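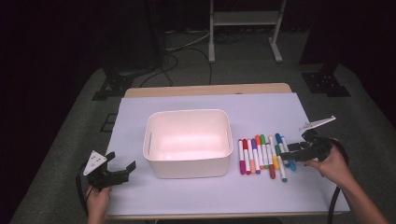 水性フェルトペンの収納を見直そう！白いカゴひとつでできる仕分けと片付け

カラーペンって、気がつくと家じゅうに散らばっていませんか？ うちはリビングの引き出し、電話台のペン立て、子どものお道具箱、なぜか洗面所にまで1本ありました。全部集めて一か所にまとめてみたら、これが想像以上に気持ちよかったので、やり方をまるごと書いておきます。30分もあれば終わりますよ！

用意するもの
・浅めのプラスチックのカゴ（持ち手の穴があるもの）
・机に敷く白いシートか、大きめの紙
・試し書き用の紙
・湿らせた布と乾いた布
・ラベル用のマスキングテープ

カゴはLostimaの白い浅型を787円で買いました。白にしておくとペンの色がぱっと目に入って、探すのがとにかく速いです。角の丸いタイプは隅にたまったホコリも拭きやすくて、おすすめ！

手順1　机にシートを敷く
最初にこれをやっておくと後がラクです。試し書きの最中にキャップを外したまま置いてしまっても、机に色がつきません。紙を使うなら、薄いコピー用紙だと裏に抜けることがあるので、カレンダーの裏のような厚めの紙を。端が浮くときはマスキングテープで軽く留めます。

手順2　カゴを空にして拭く
新品でも一度拭きます。前から使っているカゴなら、底の消しゴムのカスやクレヨンのかけらを捨ててから、ぬるま湯で絞った布でぐるっと。持ち手の穴のふちは汚れがたまりやすいので忘れずに。拭いたら必ず乾かしてください。湿ったままペンを入れると、紙のラベルがふやけます（一度やりました……）。

手順3　ペンを全部出して横に並べる
ここがいちばん楽しいところです！ カゴの横にペンを1本ずつ寝かせて並べていきます。この段階では向きも色の順番も気にしなくて大丈夫。キャップが上を向いたり下を向いたりしていても、そのまま続けましょう。重ねずに一列に並べるのがコツで、同じ色が2本あるとか、青系ばかり多いとか、持っている色のかたよりがすぐ見えてきます。

手順4　1本ずつ試し書き
紙に5センチくらいの線を引きます。見るところは3つ。

かすれないか
ペン先がつぶれていないか
キャップがカチッと閉まるか

かすれるペンは、すぐ捨てずにキャップを閉めてペン先を下にし、一晩立てておいてみてください。復活する子がけっこういます。だめでも水性なら、ペン先をほんの少しだけ水につけると薄い色で書けることがあって、水彩風の塗りに使うとかわいいです。

キャップの色と実際に出る色がずれているペンもあります。赤と濃い赤、緑が2種類、水色と青のあたりは特に間違えやすいので、試し書きの線の横に色の名前を書いておくと、そのまま色見本になります。これ、本当に便利！ うちではカゴの内側に貼っています。

手順5　軸を拭く
白い軸のペンは手の汚れや他の色が移りやすいです。固く絞った布でさっと拭き、すぐに乾拭き。キャップのふちについたインクは綿棒で取れます。ここまでやると古いペンでもかなりきれいに見えます。

手順6　色の順に並べ替えてカゴへ
赤、オレンジ、黄、緑、水色、青、紫、ピンクの順が、子どもにもわかりやすくて続きました。カゴに入れるときは今度こそキャップの向きをそろえます。寝かせて入れるのが基本です。両端にペン先がある2色タイプも、横置きならどちらかが乾きやすくなる心配が減ります。

本数が少なくてカゴの中で転がるときは、仕切りを入れましょう。わたしは最初、Hellmontの伸縮仕切りを1,100円で買ったのですが、浅いカゴには背が高すぎました。結局、お菓子の空き箱を切ったものに落ち着いています。厚紙をカゴの短い辺の幅に合わせて切り、両端を1センチほど折って両面テープで留めるだけ。気分で位置を変えられるのもいいところです。

手順7　ラベルを貼って置き場所を決める
マスキングテープに「カラーペン」と書いて、持ち手のある側に貼ります。棚から引き出すときに見える面がここだからです。置き場所は直射日光の当たらない、子どもの手が届く高さに。うちはテレビ台の下の段にしたら、自分で出して自分で戻すようになりました！

よくある困りごと

キャップが見つからない
廃番でなければ、同じシリーズの書けなくなったペンからもらうのが早いです。色は違っても、軸にテープで印をつけておけば使えます。捨てる前にキャップだけ2個ほど取っておくと安心です。

シートに色がついた
水性なら濡れ布巾でだいたい落ちます。残ったときは中性洗剤を少し。

すぐ散らかる
カゴに詰めすぎているのかもしれません。ふだん使う色だけを入れて、残りは別の袋へ。うちは毎週金曜の夕方に、並べ直しだけやっています。慣れるとおよそ3分。

同じやり方で色鉛筆もクレヨンも片付きます。色鉛筆の場合は、手順4の試し書きを鉛筆削りに置き換えてください。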